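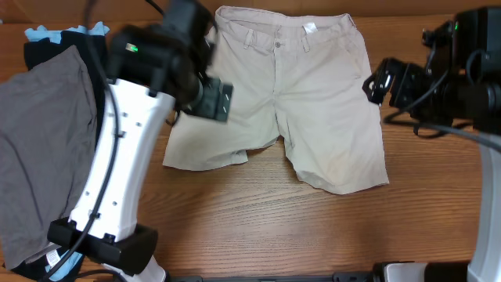 How do you fold khaki shorts so they don't end up with a crease down the front?

Fold them in half at the fly so one leg lies on the other, tuck in the point of the crotch, then fold once from hem to waistband. Smooth both legs by hand first and keep the stack low.

dadolgate
Posted March 13, 2026
I do it the other way. Button them, lay them flat, fold in thirds like a towel. Fits my drawer better.

m_lindholm
Thirds puts a line right down each leg. Fine for gym shorts, bad for cotton. I tried it last June and had to iron every pair before a trip.

dadolgate
Mine don't crease. Maybe yours sit in the dryer too long.

fusetti252
Dryer matters more than the fold. Take them out while the waistband is still a little damp, pull the hems straight and leave them on a table for around 2 hours. After that either fold works.

m_lindholm
I don't have a table free for 2 hours. I have kids.

Obinna Odukoya
Hang them. Clip hangers, waistband up, done. I stopped folding shorts years ago.

akande831
Clips leave dents in the waistband – I'd still fold. Also check the pockets. If the lining is bunched up inside, you get a lump at the hip and it presses into whatever is underneath.

Obinna Odukoya
Put a bit of cloth under the clips. No dents.

dadolgate
That's more work than folding.

fusetti252
Does anyone roll them? I only do it for suitcases, but my sister rolls everything and her drawer looks good.

akande831
Rolled mine for a month. The hems curled, so I went back to halves.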